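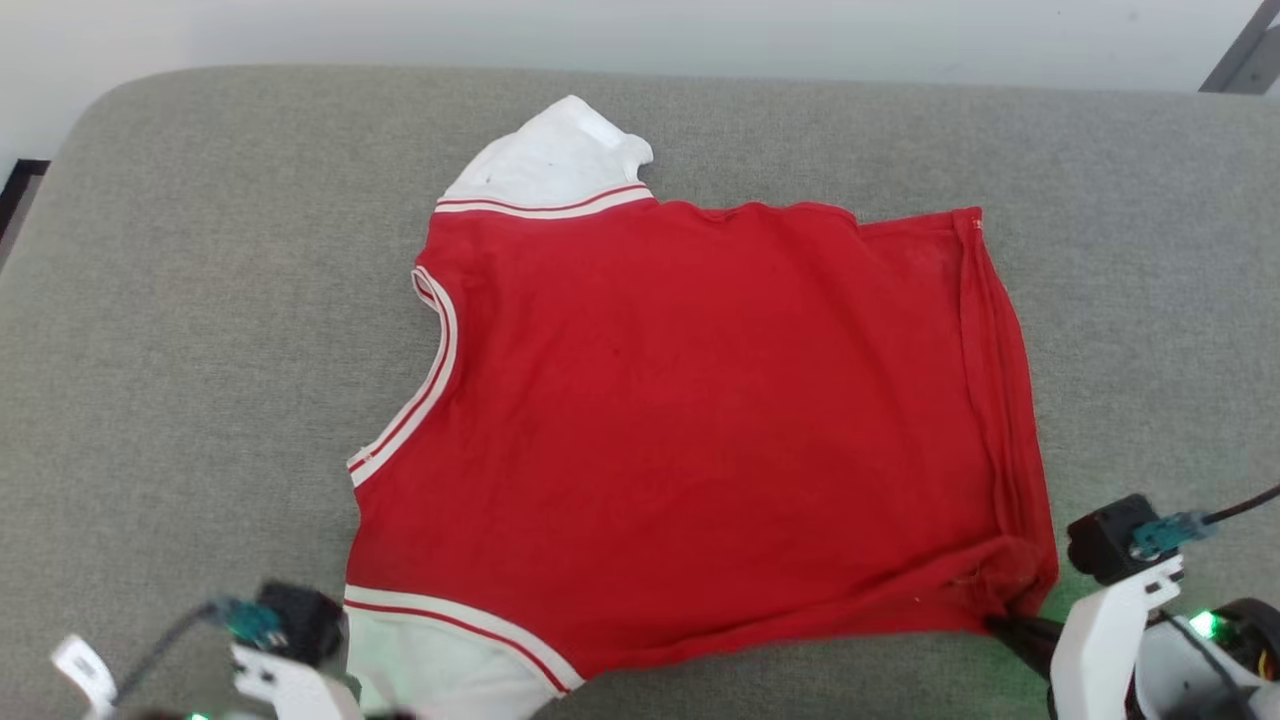
件名:赤い半袖シャツ(白袖・縞の縁取り)の身頃に残る暗い色の点、および襟の縁の反り
受付窓口:Sezer お手入れ相談デスク
受付日:2023/10/26
お客様:Müzeyyen Duman 様
担当:Duygu Karabulut
区分:洗濯・しみ/型くずれ
優先度:通常
状態:解決(経過観察の項目あり)

お問い合わせ内容(Müzeyyen Duman 様)

3月に購入した赤い綿の半袖シャツについて相談します。身頃が赤、袖が白で、袖と身頃の境に赤と白の細い縞が入っているものです。襟の縁取りも白で、中に細い赤い線が一本通っています。

困っていることは次のとおりです。

身頃の真ん中近くに、小さな暗い色の点があります。襟を上にして置いたとき、中央より少し襟寄りで、向かって右側です。点といっても粒ほどの大きさで、離れて見れば気になりません。ただ、無地の赤い面なので、近くで見るとそこに目がいきます。普段の洗濯を繰り返しても残っています。

もう一つは襟の縁です。向かって右の端のあたりで縁取りが少し反り、折れて小さな輪のようになっています。手で伸ばしても、放すと戻ります。

それから、裾の縫い目に沿って生地が少し重なり、細い筋のように盛り上がっています。これは買ったときからだったかどうか覚えていません。

漂白剤を使えば点は消えるのかもしれませんが、赤が抜けるのも、赤が白い袖に移るのも困ります。身頃の赤はもう少し色があせてきていて、うっすらまだらに見えるところもあるので、これ以上薄くしたくありません。自分でできる方法があれば教えてください。

洗濯の条件を書いておきます。家の洗濯機の標準コース、水温の設定はなし、脱水は約600回転、洗剤は Matach の液体のものです。柔軟剤は使っていません。干すときはハンガーです。

担当からの返信(Duygu Karabulut)

Duman 様、お問い合わせありがとうございます。洗濯の条件まで書いていただき助かりました。

まず、漂白剤はまだ使わないでください。塩素系はこのシャツには使えません。酸素系は洗濯表示によっては使えますが、点の正体がわからないうちは見送ります。赤と白を縫い合わせた服では、しみ抜きの失敗が袖のほうに出ることがよくあります。

点については、乾いた状態で次のことを確かめてください。

明るい窓際で、生地を裏返して同じ位置を見てください。裏にも同じ点があるか、裏のほうが薄いか、裏にはないか。

爪ではなく指の腹で、点の上を軽くなでてください。盛り上がりや引っかかりがあるかどうか。

生地を光にかざして、点から光が漏れるかどうか。漏れるときは汚れではなく小さな穴で、下の物の色が暗く見えている場合があります。

粘着テープを弱く当てて、はがしてみてください。繊維くずや糸くずが絡んでいるだけなら、これで取れます。強く押しつけると表面が毛羽立つので、一度だけで結構です。

襟と裾は点の件がわかってから進めます。一度に濡らす回数を少なくしたいためです。

お客様からの返信

確かめました。

裏側にも同じ位置に点がありますが、表より薄いです。なでても平らで、引っかかりはありません。光は漏れませんでした。テープでは何も取れませんでした。

ついでに思い出したことを書きます。このシャツは Mistasdale の合唱の集まりで揃いで買ったもので、全部で16枚あります。ほかの人にも聞いてみましたが、同じような点があるという人はいませんでした。着て自転車の手入れをしたことがあるので、そのときの油ではないかと家の者は言っています。私は料理の油だと思っていました。

担当からの返信

ありがとうございます。穴ではなさそうで、付着した糸くずでもありません。表から染みて裏へ届いたものと考えてよさそうです。ほかの方のシャツに出ていないとのことですので、生地の染めむらは候補から下げます。

油の種類ですが、料理の油はふつう濡れたような濃い赤に見えます。暗い色で縁がはっきりしているなら、機械の油と細かい汚れが混ざったもののほうが近いです。どちらの場合でも、最初の処置は同じになります。

処置の前に色落ちの試験をお願いします。省かないでください。

用意するもの
白い木綿の布(古いハンカチなど、柄のないもの)
台所用の中性洗剤。漂白成分の入っていないもの
ぬるま湯
綿棒
乾いたタオル

色落ちの試験
裾の折り返しの内側など、着たときに見えない赤い部分を選びます。ぬるま湯で薄めた中性洗剤を綿棒に含ませ、そこに軽く置きます。白い布を上から当てて、9分待ちます。こすりません。布に赤がはっきり移ったら、そこで中止してお知らせください。ごく薄い桃色なら、進めて構いませんが、作業中は袖を必ず離しておいてください。

試験に使った場所は、最後に水を含ませた布で押さえて洗剤を抜いておいてください。放っておくと、乾いたあとに輪のような跡が出ることがあります。

お客様からの返信

試験をしました。裾の内側です。白い布に色はほとんど移らず、言われてみれば桃色かなという程度でした。跡も残っていません。

作業のとき袖を離すというのは、どうすればよいでしょうか。身頃を広げると、どうしても両側に袖が来ます。

担当からの返信

試験の結果は良好です。進めましょう。

袖の件ですが、シャツを裏返さずに平らに置き、身頃の中に乾いたタオルを一枚入れてください。前と後ろの生地の間です。これで点の裏から出た汚れや色が、反対側の身頃に移るのを防げます。袖は外側へまっすぐ伸ばしておけば、点の場所から十分に離れます。身頃の上に折り返さないことだけ守ってください。袖先が少ししわになるのは問題ありません。

置き場所は、濡れても困らない硬い台がよいです。ソファやクッションの上で広げて状態を見るのは構いませんが、しみ抜きそのものはそこではしないでください。水が下に抜けて、座面のほうに輪じみができることがあります。下が柔らかいと生地も沈み、押さえる力が点にうまくかかりません。

点の処置
点の部分だけをぬるま湯で軽く湿らせます。
中性洗剤を綿棒の先に少し取り、点の外側から中心へ向かって置いていきます。中心から外へ広げると、汚れも一緒に広がります。
少し置いてから、白い布で真上から押さえ、持ち上げます。布の同じ面を二度使わず、ずらしながら押さえます。
ぬるま湯を含ませた別の布で洗剤を抜きます。
ここまでを一回として、3回まで繰り返して構いません。それ以上は続けず、一度乾かして見てください。濡れていると赤が濃く見え、点が消えたように思えることがあります。

こすること、歯ブラシを使うこと、ドライヤーの熱を当てることは避けてください。身頃の赤がすでに少しまだらに見えるとのことなので、こすった部分だけ白っぽく毛羽立つと、点より目立ちます。

お客様からの返信

やってみました。一回目で布に灰色っぽい汚れが少し付きました。二回目はそれより薄く、三回目は何も付きませんでした。そこでやめて、陰で平らにして乾かしました。

乾いた状態では、点は前より薄くなっています。消えてはいません。場所を知っている私が探せば見つかる、というくらいです。周りの赤は変わっていないと思います。袖にも色は付いていません。

残りは酸素系の漂白剤で取れますか。洗濯表示では使えるようです。

担当からの返信

布に灰色の汚れが出たとのことなので、機械油と細かい粉の混ざったものだったと見てよいと思います。記録にはそのように書いておきます(分析したわけではないので、推定です)。

酸素系漂白剤はおすすめしません。油の部分は洗剤で抜けており、残っているのは繊維の中に入った粉の色のほうだと思われます。漂白剤はその種の色にはあまり効かず、先に赤の染料のほうに影響が出るおそれがあります。洗濯表示で使えるというのは、服全体を決められた濃さで洗うときの話で、一か所に濃いものを置いてよいという意味ではありません。

次の方法にしてください。いつもの洗濯の前に、その場所へ Matach の液体洗剤の原液をごく少量置き、押さえてなじませてから、すぐに洗濯機に入れる。原液を置いたまま長く放置しない。これを普段着る間隔で何度か続けると、さらに薄くなることがあります。まったく消えるとはお約束できません。

続いて洗濯の設定です。点とは別に、色あせと襟の反りの両方に関係します。

裏返して、ネットに入れてください。赤い面どうし、またほかの衣類とのこすれが減ります。ネットは畳んだシャツがちょうど入る大きさにします。大きすぎると中で動いて意味がありません。
水温は必ず設定してください。低めで結構です。設定なしだと、機種によっては思ったより温かい湯になります。
脱水の回転はそのままで構いませんが、時間を短くしてください。
終わったらすぐに出してください。濡れたまま赤と白が重なっている時間が、いちばん色移りしやすい時間です。
新しい色物のジーンズなどとは一緒にしないでください。

お客様からの返信

水温の設定は、調べたら確かに温かめになっていました。直しました。

ネットは持っていたものが大きすぎたので、Gallcombe の店で小さいのを買いました。一度洗って、袖は白いままです。

襟の縁はまだ反っています。こちらをお願いします。裾の筋もそのままです。

担当からの返信

襟の縁は畝のある編み地で、身頃の生地とは伸び方が違います。端のほうだけが反って折れるのは、ハンガーの出し入れで縁が引かれたか、濡れて柔らかいうちに折れたまま乾いたか、そのどちらかが多いです。

直し方
シャツを平らに置き、襟の折れたところに霧吹きで水をかけます。しっとりする程度で、滴るほどは要りません。
襟を引っぱらず、折れて輪になったところを指で開き、元の幅に戻します。白い縁の中の赤い線を目安にしてください。線がなだらかな弧を描けば、縁のねじれも取れています。
当て布をして、アイロンを中温で上から置きます。滑らせません。置いて、持ち上げて、隣へ移ります。蒸気は使っても構いません。
形が決まったら、冷めるまで動かさずにおきます。温かいうちに持ち上げると元に戻ります。

当て布は白いものにしてください。赤い身頃にアイロンを直接当てると、生地が光ることがあります。

裾の盛り上がりは、折り返した生地が縫い目の内側で少しずれたまま乾いたものと思われます。縫製の都合で多少の厚みは残りますが、洗濯のあと濡れているうちに、縫い目に沿って裾を両手で軽く挟み、端から端まで伸ばしておけばかなり落ち着きます。アイロンは裏側から、襟と同じやり方で当ててください。強く横に引くと裾が波打ちます。

干し方はハンガーをやめて、平干しか、身頃を竿に掛けて二つ折りにする形にしてみてください。竿に掛けるときは、裾のほうを長めに垂らします。襟に重みがかからなければそれで大丈夫です。どうしてもハンガーを使うときは、襟から入れず、裾から通してください。

お客様からの返信

襟は直りました。一度目は冷める前に持ち上げてしまって戻り、二度目でうまくいきました。裾は、裏からアイロンを当てたら筋が低くなりました。触ればわかりますが、着ている分にはわかりません。

点は、洗剤を置いてから洗うのをもう一度やりました。前回とあまり変わらないように見えます。

一つ質問です。しまうときは畳んだほうがよいですか。いままでは掛けていました。

担当からの返信

綿のシャツなので、畳んでしまってください。白い袖は内側に畳み込まず、背中側へ折って、身頃の赤と接する面に薄い白い紙か布を挟んでおくと安心です。完全に乾いていれば色移りの心配はほとんどありませんが、季節の間しまっておく場合は湿気で移ることがあります。襟は二つに折らず、畳んだときに上へ来るようにします。重ねるなら一番上に置いてください。

点については、あと何度か同じやり方を続けて、変わらないようならそこまでにしてください。続けるほど、周りの赤のほうが先に薄くなります。

ほかの方のシャツにも共通する内容がありましたので、洗濯の設定と干し方の部分は、集まりの皆さまにお渡しいただいて構いません。しみ抜きの部分は、汚れの種類が違うと合わないことがあるため、別にお問い合わせください。

お客様からの返信

わかりました。洗濯と干し方のところだけ回しておきます。点はもう少し続けてみます。この件は閉じてもらって大丈夫です。

社内メモ(Duygu Karabulut)

原因(推定):身頃の点は油と微細な汚れの付着。染めむら、穴、糸くずではない。襟の反りは濡れた状態での折れ、またはハンガーの出し入れによるもの。裾の筋は折り返しのずれ。

実施:裾の内側で色落ち試験、ほぼ移りなし。中性洗剤による部分処置を上限まで実施し、点は薄くなったが残存。襟は当て布と中温のアイロンで回復。裾は裏からのアイロンで軽減。

使用しなかったもの:塩素系漂白剤、酸素系漂白剤、ブラシ、ドライヤー。

設定の変更:低めの水温を明示的に指定、脱水時間を短縮、裏返してネット使用、ハンガー干しを中止。

商品の不具合としての扱い:なし。交換の希望もなし。ただし裾の筋については購入時からの可能性が残るため、同じ型で別の申し出があれば、この記録と照らし合わせること。

案内文の修正依頼:お手入れ案内の「洗濯機可」の欄に、水温を指定するよう一行足す。現在の文では、設定なしでもよいと読める。編集担当へ送付済み、返事待ち。

経過観察:点の残り。再度の連絡があった場合は新しい件として受けず、この件を開き直す。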